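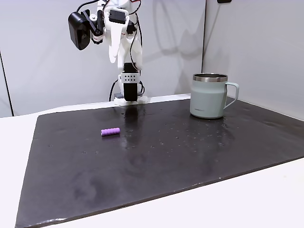 Re: [workshop-list] Rubber feet and mats for a shared bench

On Sunday at 21:14 a member of the list wrote:

> Hello all,
> We are four people sharing one long bench in a cellar, and the top is
> getting ugly. Glue, paint, scratches. I want to cover it with something
> before the winter. My questions:
> 1. Rubber or cork?
> 2. One large mat, or several small ones which we can move?
> 3. Does anybody glue it down?
> I looked at the green cutting mats from Flalow but the big size is
> expensive and I am afraid of the smell. Budget is not large.
> Thank you in advance.

Hello,

I will answer your questions in order, and then add one which you did not ask. Please excuse my English, I write it slowly.

1. Rubber or cork?

We had cork for two years in our old place and I liked it very much for the first months. It is quiet, it is warm under the hands, and small screws do not roll on it. But cork drinks everything. One spilled cup of coffee or a little linseed oil and the stain stays forever. Also the edges break into crumbs, and you find the crumbs later inside the thing you repaired.

Now we use black rubber, 5 mm thick, bought as a roll end from Lesari. They sell the last piece of the roll cheaper if you ask by telephone. On the web page these pieces are not listed. Ours was 40 euros with delivery, and it covers nearly the whole bench. The smell was strong for the first week. I washed it two times with warm water and dish soap and left it hanging over the fence in the yard, and after this it was acceptable. If your cellar has no window, please do this step before you carry it down.

Black has one bad side: you lose black things on it. I lost the same grub screw three times in one evening. A white plate or the lid from an ice cream box solves it.

2. One large or several small?

For four people I would take one large. Small mats move, and they always move toward the person who pushes more. With two mats there is also a gap between them, and the gap collects metal dust which is difficult to clean. But maybe keep one small mat extra for soldering, so the burns are all in the same place. We have a silicone one, I think from Plasex, with the number 909 printed on the back. I do not know if they still make it.

3. Glue?

Please do not glue. The person before us at the Căpraru street workshop glued linoleum on the bench with contact glue, and when we wanted to remove it the top layer of the wood came away too. We spent all of November with a scraper and a heat gun. A heavy rubber mat stays where it is. If it slides, put double tape only on the two back corners. If the roll has made it wavy, turn it upside down overnight with something heavy on each corner.

4. What you did not ask: the height

When you put a mat on the bench, the surface becomes a little higher. For sitting work it does not matter. But if you have a vise or a miter saw set level with the bench top, so that long pieces can rest on both, then the level is gone. We noticed it only after we cut a shelf which was not square. You can cut the mat shorter at that side, or put a strip of the same rubber under the foot of the saw. I prefer the first, because a saw standing on soft rubber is not so pleasant.

About cutting: use a new blade in a knife with a thick handle, a long metal ruler, and cut in several light passes. Put a wooden strip under the line and bend the mat a little downward, then the cut opens by itself. Scissors make waves in the edge.

For cleaning we use only water with soap. Somebody in our group tried acetone on a paint spot and now there is a gray spot in place of the red one. If you want to smooth small scratches in the wood before you cover it, wet paper with grit 2000 is much too fine, it only polishes the scratch. Take something coarse and do not worry, you will not see it afterwards.

One question back to you: is the cellar damp? If yes, lift the mat from time to time and let the wood dry. We forgot this for one summer and found mold in a line along the wall – not much, but it had eaten into the varnish. Now we lift ours when we change the light bulbs or when somebody remembers.

If you write me the length and depth of your bench, I can look if our leftover strip would fit at one end. It is only lying behind the door, and I can bring it to the next swap evening.

Kind regards from the upper workshop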